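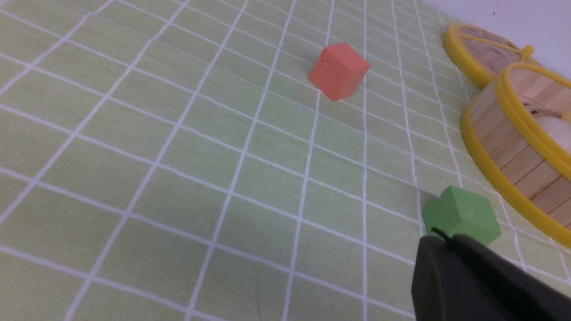
3 min read
14 comments

Parents in Kokosdale have been told the town's only soft play and toy library will stay open until at least the spring, after the council backed down on a rent rise that would of finished it off.

The Babalola Centre on Dimell Road had been facing a jump from £292 a month to £700. Letters went out in July. Staff were given until the end of the summer to agree to it or hand the keys back.

At a meeting last night, which ran on until gone half past nine, councillors voted to freeze the rent for now and look again once the new budget is set.

Olanrewaju Adebisi, who manages the centre, was in the public seats with his two daughters. One of them slept through the vote.

"I'd written two speeches, one for each result," he said outside. "Didn't get to read either of them. They just voted and moved on to bins."

The toy library lends out puzzles, ride-ons, building blocks, dressing up boxes and baby gear to families for 50p a go. Under-ones are free. There is a stay and play session every weekday morning and a later one, from 4pm, for children who find the busy sessions too much.

It has 90 families on its books. A waiting list for the later session was closed in the spring and hasn't reopened.

The council says the rent had not gone up in years and that the building, a former dairy office, costs far more to keep going than it brings in. The boiler alone has been patched up twice. A report to councillors described the old figure as "well below what the market would expect for premises of this size", though it didn't say who else was after them. The place next door has been empty since the carpet shop went.

Coun Lăcrămioara Cozma, who put forward the freeze, said the increase should never have gone out in a letter without anybody ringing first.

"You can't more than double somebody's rent and call it a review," she told the meeting. "We have parents in this town with no garden and no car. In November where are they meant to go? The nearest one is Arkudholm and the bus takes the best part of an hour, if it comes."

Arkudholm's play centre is run privately and charges by the hour. Its own numbers were not in the report, which several councillors grumbled about.

Not everyone was pleased. One councillor asked why a toy library should be let off when the boxing club pays full whack for a smaller hall, and got a bit of applause for it. He was told the boxing club's rent could be looked at as well. It was not clear from the minutes clerk whether that was a promise.

Two members abstained. The chairman had to ask for quiet at one point after someone at the back started up a chant.

A petition against the rise had been left on shop counters round the town, in the chemist's, the chip shop and both hairdressers, and was handed in before the meeting started. There was also a sponsored toddle round the rec, which got rained off halfway and was finished indoors.

Money from that was going to go towards the rent. Mr Adebisi said it would now be spent on a new safety gate and on replacing the floor mats in the baby corner, which are split along the joins.

"People have been giving us toys as well, bags and bags of them left on the step," he said. "Which is lovely, but please come in and ask first. We can't take anything with stuffing coming out and we really can't take any more jigsaws. Nobody's checked if the bits are all there and then it's us sat on the floor doing a hundred-piece farmyard at teatime."

The centre is short of ride-ons, wooden train track and anything for children aged four and up. Car seats and cot matresses can't be accepted.

What happens after the spring is less certain. The freeze lasts until the budget is agreed and officers have been asked to come back with other options, including a longer lease at a lower rent if the centre takes on its own repairs. Mr Adebisi said he would need to see the state of the roof before he put his name to anything like that.

Coun Cozma said she wanted to see the building used more in the evenings. A bumps and babies group has asked about it, and so has a ukelele club. Any letting would have to be agreed with the council, which still owns the place.

There was a suggestion too of moving the whole lot into a spare room at the library. That went down badly with parents in the public seats, one of whom pointed out the room is up a flight of stairs and the lift has been out since before Easter. Officers said a part was on order.

Sessions carry on as normal, mornings from 9.30 and the later one from 4pm. The toy library desk is open during both. Anyone with overdue toys can bring them back this month without paying the fine, no questions asked.

The car park behind the centre is shut while the drain is dug up, so parents are asked to use the one by the rec and not to stop on the zigzags. Buggies can be left in the porch.

The council's budget meeting is open to the public. Questions need to be sent in beforehand, in writing.

14 comments | 61 shares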